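Écriture pour la série animée jeunesse
Séance 3 : l'épisode du visiteur
Enseignant : Mahmoud Ait Ali
Version du 1er juin 2019

Rappel de la séance précédente. On a vu la bible de série : le décor, les personnages récurrents, le ton, et ce qu'un épisode n'a pas le droit de changer. La séance porte sur un type d'épisode que presque toutes les séries jeunesse finissent par écrire, celui où un étranger arrive dans le lieu habituel et où les héros doivent le recevoir.

1. Situation de départ

Le visiteur vient d'un endroit que le public ne connaît pas encore. Il a des habitudes, une façon de parler, parfois un titre. On annonce sa venue avant de le montrer. Dans Plornstead, l'annonce occupe toute la première séquence : la mairesse lit une lettre, les voisins se disputent la préparation du repas, et le héros apprend en dernier qu'il logera l'invité chez lui.

L'annonce crée l'attente. Elle sert aussi à poser l'enjeu en une phrase, dite par un personnage secondaire. Évitez de la faire répéter par le héros dans la scène suivante.
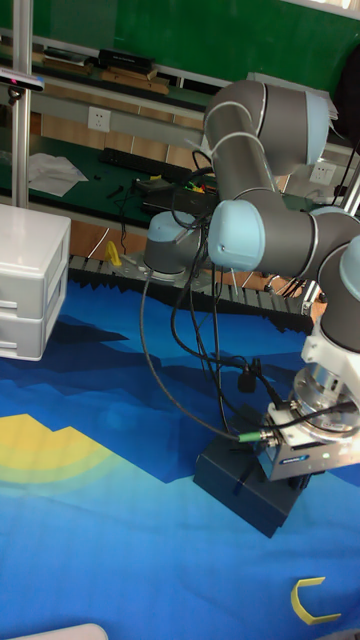 Crédit photo : Samah Saber

2. La règle mal comprise

Le ressort de l'épisode est le plus souvent une règle de politesse. Les hôtes croient savoir ce que le visiteur attend et s'organisent autour de cette idée. Le spectateur doit pouvoir comprendre l'erreur un peu avant les personnages, vers la fin du premier acte pour un format de 11 minutes.

Dans l'épisode de Plornstead étudié en cours, les habitants pensent que les gens de Selcombe ne supportent pas le bruit. Tout le village chuchote. L'invité, lui, croit à un deuil et n'ose plus parler. Le malentendu tient parce que chacun a une raison aimable de se taire.

Cas à éviter : le malentendu qu'une seule question suffirait à lever. Si vous en avez un, donnez à vos personnages un motif pour ne pas la poser (gêne, fierté, promesse faite à un tiers).

3. La voix du visiteur

On attend une manière de parler reconnaissable dès la première réplique. Quelques moyens : une syntaxe particulière, un mot qui revient, des phrases très courtes, un vouvoiement généralisé. Un seul procédé à la fois. Au-delà, les comédiens ont du mal à jouer les scènes d'émotion et l'adaptation en langue étrangère devient pénible.

Attention à l'accent caricatural. Un peuple imaginaire renvoie vite à un peuple réel, et les jeunes spectateurs font le lien. Relire sur ce point l'extrait de Lirberg distribué en octobre, première version et version corrigée - la correction ne touche que les dialogues, le découpage est resté le même.
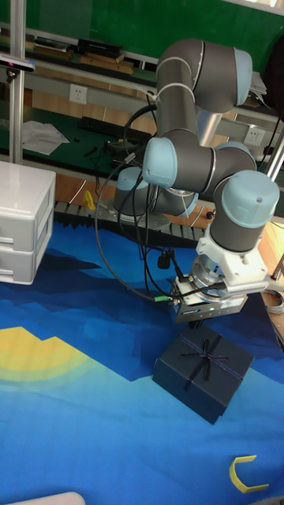

Fig. 2. Bras robotisé à six axes et boîte cadeau bleu foncé.

4. La crise

Elle arrive quand la préparation s'effondre : le repas brûle, le spectacle rate, le cadeau est cassé. Le visiteur réagit. Sa colère peut être drôle, mais elle doit coûter quelque chose à l'un des héros. Choisissez lequel avant d'écrire la scène. En général c'est celui qui avait pris l'accueil en charge, et c'est lui qui portera la réparation.

À l'écran, la crise se joue dans un décor déjà vu. On ne découvre pas un nouveau lieu à ce moment-là : cela coûte un fond supplémentaire et l'attention se disperse.

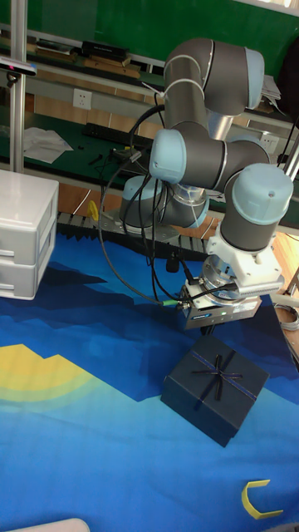

La réparation passe par un geste simple, préparé plus tôt. Un objet, une chanson entendue au début, une phrase du visiteur que personne n'avait relevée. On parle de semis et de récolte. Si vous avez besoin d'une nouvelle information pour conclure, remontez dans le premier acte et placez-la là.

La morale peut être dite, si un personnage a une raison de la dire à un autre. Dans la collection Bouzid, elle figure dans une lettre lue en voix off, ce qui laisse l'image libre pour un dernier gag.

5. Travail à rendre

Un synopsis de 900 à 1000 mots, à partir de l'une des 2 bibles fournies. Indiquer en tête : le visiteur, son lieu d'origine, la règle mal comprise, le personnage qui répare. Joindre une page de dialogue, première apparition du visiteur uniquement.

Les synopsis seront lus par Samah Saber, qui assure aussi les rendez-vous individuels. Pas de dessins ni de planches pour ce rendu.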